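Print this page
E-mail this page

Tinwood Work Room: progress report to the Clendier Fund

2020-07-17

Dear all at the Fund,

I'm very happy to be writing this one! When I last reported, in April, the work room had a locked door and a heap of boxes behind it, and most of what I could send you was plans. Since then we have sorted, cleaned, labelled and given away more stuff than I thought one building could hold, and the desk supplies part of the grant is very nearly finished.

To remind you what the money was for: Tinwood lends out a room and the things in it to people who need somewhere to write, draw, mend or fill in forms. The room was always popular. The supplies were a mess. Pens lived in one cupboard and paper in another, the scissors went missing every week, and anyone who wanted to sharpen a pencil had to ask at the front desk and then wait while whoever was on duty hunted through three drawers (I was often the one hunting, so I speak with feeling).

What we've done so far

We emptied every drawer and cupboard on to the floor of the Nulora room next door and went through the lot over 5 sessions. Dried-up pens went in the bin. Good ones were tested on scrap paper, and we ended up with 64 that write properly, which is far more than we expected and means we haven't had to buy any. That leaves a bit of money in the pens line, and I'd like to talk to you about it below.

The biggest change is that supplies now live where people use them. Each place gets a cup of basics, and there's a shared shelf for the things people want less often, such as the hole punch, the long ruler and the big stapler. We tried plastic tubs first and they fell over as soon as anyone put scissors in them. The mesh cups are heavier at the bottom and you can see through the sides, so it's easy to tell when one is getting low.

Sorting the cups has been done on the tiled top, which wipes clean and has plenty of room to spread things out before deciding what goes back in.

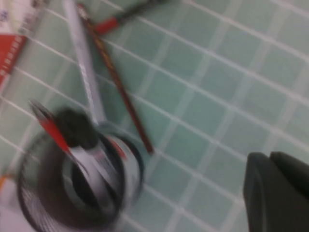
Pen cup on the green tiles, with a pencil and other bits still lying loose.

We've learned a few things about filling them. Too much in a cup and people tip the whole thing out to find one pencil. Tape is awkward: it takes up most of the space and then everything else has to stand round the edge of it. Several of our regulars like having it close to hand all the same, so for the moment tape can stay in a cup if there's room, and we'll see how that goes over the summer. Small tools such as screwdrivers are going to the shelf, on hooks, with a painted outline behind each one.

Rigoberto Bañuelos has made the labels, and they are lovely. He did them by hand in big plain letters after we found that the printed ones were too small to read from a chair. He has also drawn up a one-page list of what belongs where, now stuck inside the cupboard door, and I'll post you a copy.

How people have taken to it

We've been letting people in by booking only, so numbers are small, but 28 people have used the room since we opened the door again. I asked everyone to write a line in the book on the way out. My favourite reads "Found the scissors straight away, was so surprised I forgot what I wanted to cut." Another person asked for left-handed scissors, a very fair point, and I've put them on the list.

What's still to do

There are 2 jobs left. The hooks for the shelf are late from Cisneros, who have been very good about ringing to tell us so, and we can't paint the outlines until we know exactly where everything will hang. We also need a proper routine for topping up the cups. At the moment I do it when I notice, and that won't work once the room is busy again.

The money

Spending is under what we planned, mostly thanks to the pens. I'd like to ask whether we might move what's left in that line over to lighting. The far end of the room gets dim by late afternoon and a couple of decent desk lamps would make it usable until closing. I've asked for prices and will send them on as soon as I have them. If you would prefer us to hold the money back for replacement supplies, please say, and we'll do that instead.

Do come and see it if you can. I'll put the kettle on, and there will be a pencil ready if you want to write in the book.

With very warm thanks,
The work room team, Tinwood

Print this page
E-mail this page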